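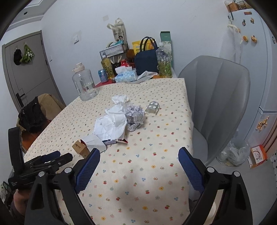
Verkell Slimline Tablecloth Protector: Long-Term Review

The Verkell Slimline is a clear table protector sold by the roll or in precut lengths. It is meant to lie over a cloth and keep spills, crumbs and pen marks off it. I bought the precut version in March from the Skarkeck web store and have used it every day on a kitchen table that seats four. The notes cover fit, clarity, stain resistance, heat and cleaning. Posted April 2019.

Specifications and fit

The sheet I ordered measures 134 cm on the short side. Out of the tube it had a strong curl at both ends. Verkell's leaflet says to leave it flat overnight at room temperature. Mine needed three nights, with books on the corners, before the ends stopped lifting. Warming it with a hair dryer on low speeds this up but leaves a faint ripple if you stay in one place too long, and the ripple on mine has not gone away.

Edges are cut square with no bevel. On a table with rounded corners you will have to trim. Ordinary kitchen scissors work, though they leave a slightly stepped line on the curve. A rotary cutter gives a cleaner result. The sheet does not drape. It stops at the tabletop, and whatever hangs over the side of the table is unprotected. This matters more than I expected, as most of the gravy in this household lands on the hem.

Clarity

Printed cloths show through well. Fine patterns lose a little contrast under overhead light, and there is glare at low angles from a window. The matte version, which I borrowed for a week, removes the glare and makes everything under it look slightly gray. For a cloth with small flowers or fruit I would pick the clear one. For plain linen, either.

Air pockets form between sheet and cloth for the first few days. They can be pushed out with the side of your hand toward the nearest edge. They return wherever the cloth underneath is creased, so iron first.

Stain resistance

I left small amounts of the following on the surface for five hours each: black coffee, beet juice, yellow mustard, ballpoint ink and tomato paste. Coffee, beet and tomato wiped off with water. Mustard left a pale shadow that faded over the next two weeks. Ballpoint needed rubbing alcohol and left a dull spot where I rubbed. Turmeric was not tested and I would not expect it to do well.

Heat

The sheet is rated for warm plates only. A mug of tea caused no marking. A bowl straight from the microwave left a cloudy ring that cleared in an hour. A casserole dish on a folded towel left a ring that did not clear. Use a trivet.

Cleaning and scraps

Wiping down takes less time than shaking out a cloth, and dish soap diluted in warm water leaves no film if you dry it afterward. Solid scraps slide instead of catching in the weave, so I push them to one edge and drop them into a small bin held against it. A crumpled carton or paper with a flap standing open, like the white one over the round bin here,
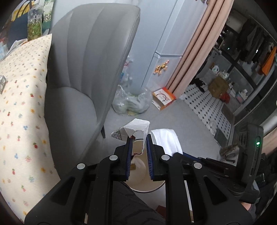
should be flattened first, or it takes up most of the space in a bin small enough to hold one-handed. A bin with a wide mouth is easier for this than a tall narrow one. Paper towel works for crumbs but builds up static on the sheet in dry weather, and the crumbs then follow the towel around. A damp microfiber cloth does not have this problem.

Comparison

The Vosthorpe table pad, which I used before this, is thicker and takes heat better. It is also opaque, has a felt back that sheds, and costs 37 dollars more at the same length. The Cervantes film is thinner and cheaper, clings to the table, and tore at a corner in the first week. The Verkell sits between them. Skarkeck lists a 500 cm roll for long tables, but the roll is narrower than the precut sheets, so check the width before ordering.

Smell

Present for the first week, mild, similar to a new shower curtain. Airing it on a clothesline for an afternoon helped.

Rating

Clarity: 4 out of 5
Stain resistance: 4 out of 5
Heat: 2 out of 5
Cleaning: 5 out of 5
Fit out of the box: 2 out of 5

I would buy the clear version again in the next size up and trim it down. The leaflet recommends replacing the sheet when it yellows. Mine has not, and I will update the review if it does.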